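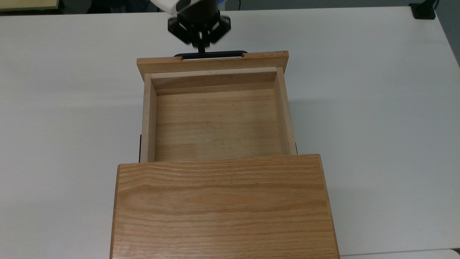
Oak cabinet on a white tabletop, drawer open.

Testing room walkthrough, with my comments

I do this one every December, right before the building empties out, and again whenever a new study moves in. The official form from the safety office is a single page with boxes to tick. Mine has the same boxes plus everything I end up explaining to new research assistants anyway, so I figured I'd put the whole thing online. We're a memory and aging lab (mostly EEG, some behavioral work, lots of older adults coming in), and our rooms are on the ground floor of the Kevska building. If you run a different kind of lab, steal what's useful.

OK means fine, FIX means somebody has to do something, N/A is N/A.

GETTING IN

Ramp and outside door - OK
The automatic opener was slow last year and it's much better now. I walked it with a cane borrowed from the aging simulation kit, and the door stays open long enough for me to get through without hurrying.

Hallway to Room 121 - FIX
Poster tubes again! I love that everyone is going to conferences, but they roll. Please keep them in the student office.

Signs - OK
The arrows are big and the print is dark. One participant told me she found us faster than she found her own dentist, so I'm calling that a pass.

Room temperature - OK
A little warm by late afternoon. Fine for sitting, not great under an EEG cap, so offer water before the second block.

SEATING AND DESK

Participant chair - FIX
One caster sticks. The chair is stable but it swivels with a jerk, and I don't want anyone with a bad hip finding that out. Use the fixed chair from Room 13 until we get a replacement.

Chin rest - OK
Clamp is tight. The paper covers were down to the last few, so I ordered more.

Cables under the desk - OK
Taped down, with the tape flat at the corners. If you move the response box for a left-handed participant, put the tape back afterward. I mean new tape. Old tape does nothing.

Monitor arm - OK
Doesn't sag. I leaned on it a bit.

EEG

Gendik amplifier, electrical tag - OK
Tag is current. The amp runs on its battery during recording, and the charger stays unplugged from it while anyone is wearing a cap. This is the one item on the list I get strict about, and I will interrupt your session if I see it.

Amplifier case - OK
There's a scratch near the handle that has been there as long as I have. Cosmetic.

Caps and electrodes - FIX
The medium cap has a lead with the insulation wearing thin where it meets the plug. I've bagged it and labeled it. Use the spare for now. A new cap was quoted at $2,199, which made me sit down for a minute, so we're trying a lead repair first.

Gel and syringes - OK
Blunt tips only. Expiration dates checked on the gel, the prep paste and the alcohol wipes. Please ask about skin allergies on the phone, before people drive all the way in, and then ask again when they arrive.

Sink area - FIX
The floor gets slick when caps are being washed, and the mat we have curls up at one end. I've asked for a heavier one. Hair dryer stays on the hook on the far side, cord up.

PARTICIPANT CARE

Emergency contact form - OK
Every folder I pulled had one filled in. Nice work, team.

Call button - OK
Tested with the door closed and the fan on. You can hear it at the control desk. You can also hear it at the coffee machine, but that's not where you should be during a session.

Strobe warning for the flicker task - FIX
The warning is in the consent form, but it's missing from the screening script. I've added a line to the draft and sent it to Fadi Geagea for the ethics amendment. No flicker sessions until that comes back, sorry.

Seizure and fainting steps on the wall - OK
Still legible, still at eye level, phone numbers dialed and correct.

Break schedule - OK
Skumby (the task software) now forces a pause after every 100 trials and waits for a key press. I was nervous that people would find it annoying, and the ones I've asked like it. A couple of them wanted longer.

DATA AND PAPER

Consent forms locked away - OK
Key is in the key safe. The code changed, so come see me in person for it. I'm not emailing it.

Recording laptop - FIX
Encrypted, yes. Locks itself when idle, no! Someone turned that off for a long recording and never turned it back on. Fixed while I was there, but I'm leaving it as FIX so I remember to check again.

Names on the whiteboard - OK
Initials and session numbers only. Thank you.

FIRE AND EXITS

Extinguisher - OK
Gauge in the green, pin in place.

Exit route from the shielded booth - OK
The booth door opens outward and has no lock. Practice getting a capped participant out: unplug at the amplifier, leave the cap on, go. Don't stand there peeling off electrodes.

Assembly point - OK
Same as before, the grass by the Zein bike shelter.

I'll go around the FIX items again once the mat and the chair show up.

Comments

cap_washer: On the sink mat, we gave up on rubber ones and got the kind with drainage holes from a restaurant supply place. Heavy, ugly, hasn't moved in two years.

Marlow T.: Do you do anything different for participants with pacemakers? Our EEG is battery powered too but our board still asks about it.

Author reply: We ask at phone screening and note it in the folder, and for anything beyond plain EEG we check with the board first. Worth getting yours in writing.

Fadi Geagea: Amendment is submitted. Also, two of those poster tubes were mine. They're gone now.

jpl88: Can I copy the booth exit part for our lab manual?

Author reply: Please do!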